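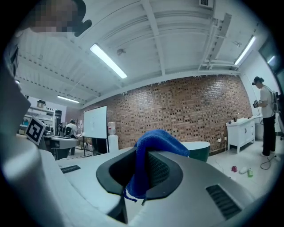 Home About Archive Wallet stuff Contact

July notes: moving everything off Lerel
by Selvaraj Liyanage

Quick one, typing this between things. Finally moved my coins off Lerel. Should of done it in the spring when they changed the withdrawal rules but I kept putting it off, you know how it goes.

So. Where I was: most of it sitting on Lerel, a bit in the Malo wallet on my phone, and a tiny leftover in a staking pool on Kultilen that I'd forgotten the login for. Bad setup. Three places, three passwords, one of them written on an envelope.

Where I am now: everything long term on a Rieger hardware wallet, spending money in Malo. Kultilen still pending, more on that below.

The move itself. Sent a test amount first, small, then waited. Test went through in 6 minutes. Then the real one. That took 93 minutes and I spent most of them refreshing the block explorer and not eating dinner. Lerel holds bigger withdrawals for a manual check, it's in their help pages if you scroll far enough. I had not scrolled far enough.

Fees — paid 2 separate ones, network plus Lerel's own. The second was more than I expected. If you're going to do this, do it in one go after the test, don't split it up like I nearly did.

Seed phrase. Wrote it out by hand, two copies, different buildings. No photo, no notes app. Then wiped the Rieger and restored it from the paper before sending anything real to it. Boring half hour but I slept fine after. My first try at the restore failed and I got a cold feeling in my stomach, then saw I'd written one word with the wrong ending. Check your handwritting.

Kultilen: unstaking has a waiting period, fine, but the reset email went to an address I don't use anymore. Support ticket is in. Sang-wook Geum wrote in the comments last time that his took a couple weeks and they asked for the original deposit hash, so I dug mine out and sent it up front. Will see. It's 76 dollars' worth, not a tragedy either way.

Still to do — export the Lerel trade history before I close the account. All of it, every year, as CSV. Tax time was miserable enough with the file in front of me. Also want to look at multisig but not this month.

If anyone has moved from Malo's old address format to the new one, did your history carry over? Mine shows a blank list and the right balance. Kind of annoying.

Ok, gotta run, more when Kultilen gets back to me

Recent posts
Why I stopped checking prices before breakfast
Malo wallet after a year
Staking on Kultilen, part one
Spreadsheet for tracking cost basis (updated)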